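**Filberg Building, shared floor: furniture and room use**
Minutes, July meeting
Start 2:05 p.m., end 3:20 p.m.

Present: Ikhsan Lumenta (chair), Dorin Surdu (minutes), one representative each from Braltden and Jastside.
Apologies: Sima tenants, second floor.

## 1. Previous minutes

Accepted with one correction. Item 4 gave the storage room shelf depth in centimeters. The figure was in inches. Dorin to amend the file copy.

Open actions from the last meeting:

- Door closer on the east entrance: adjusted, closed.
- Spare key for the supply closet: not yet cut. Carried over.
- Replacement bulbs for the corridor: delivered, two sizes, stored on the lower shelf. Closed.

## 2. Carpet

The cleaning contractor has quoted $225 for the whole shared floor, including moving light furniture, or $162 if tenants move everything themselves. Heavy benches stay where they are in both cases and the contractor cleans up to the feet.

Jastside asked whether the lower price covers stain treatment. It does not. Stain treatment is included only in the full price. Braltden noted that the dark carpet hides most marks but that the area near the sink has gone stiff and should be treated.

Agreed: accept the $225 quote. Work to be done in the evening, after 6 p.m. Tenants are to clear cables and loose items from the floor beforehand. Anything left on the floor will be cleaned around.

## 3. Tables and seating

Ikhsan reported on the check of the round tables. The method was the same as last year: level on the top, hand pressure at the rim, then a look at the feet and the column joint. The following points were recorded.

- One table in the kitchen corner rocks. The adjuster on one foot is missing. A replacement is on order.
- The column bolts on the window tables had worked slack and have been tightened with a hex key.
- Tops are in fair condition. Ring marks on two of them came off with warm water and dish soap. The scouring powder under the sink is not to be used on white tops – it dulls the finish.

Discussion followed on the round white table by the workbench. Braltden would like to keep it where it is, within reach of the bench. Jastside asked that the walkway past it remain open, with chairs pushed in when not in use. The chrome base spreads on four feet and people do catch their shoes on it when the gap is narrow.
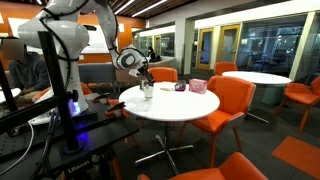 ## 4. Cups and drinks

Several tenants have raised the matter of cups left on tables overnight. Dorin proposed a simple rule: whoever is last at a table takes the cups from it to the kitchen. Accepted without a vote.

Clear plastic cups are currently bought in sleeves of 20. The last two orders ran out before the end of the month. Jastside suggested moving to washable tumblers. Braltden preferred to keep the clear cups, as they are light and easy to stack, and the dishwasher is already full most afternoons. No agreement. Both options to be priced for the next meeting.

Drinks with lids only at the workbench. This was already the practice but was not written down. It will be added to the house rules, section 2.

## 5. Small tools

Hand tools are to go back in the tray at the end of the day. The tray will be labeled on the front edge in plain print. Ikhsan asked that tools borrowed for furniture repairs be signed out like any others, including by himself. The hex key used for the table columns was missing for a week and was found in the kitchen drawer.

Jastside offered a spare drawer unit. Dimensions to be sent to Dorin before it is moved down – the last unit did not fit through the closet door.

## 6. Any other business

- Window blinds: the cord on the third blind from the door is frayed. Tenants should leave it in the raised position until it is replaced.
- Sima has asked by email whether the floor can be used for a lunch in the second half of the month. No objection, provided the tables are returned to their marked positions. Ikhsan to reply.
- The floor marks themselves are wearing off. New tape to be laid after the carpet cleaning and not before.

## 7. Actions

| Action | Who |
|---|---|
| Amend previous minutes, item 4 | Dorin |
| Confirm carpet quote and evening slot | Ikhsan |
| Fit foot adjuster, kitchen corner table | Ikhsan |
| Price clear cups and washable tumblers | Braltden |
| Send drawer unit dimensions | Jastside |
| Cut spare key, supply closet | Dorin |
| Re-tape table positions | Dorin, Jastside |
| Reply to Sima on the lunch request | Ikhsan |

Next meeting in August, same room, 2 p.m.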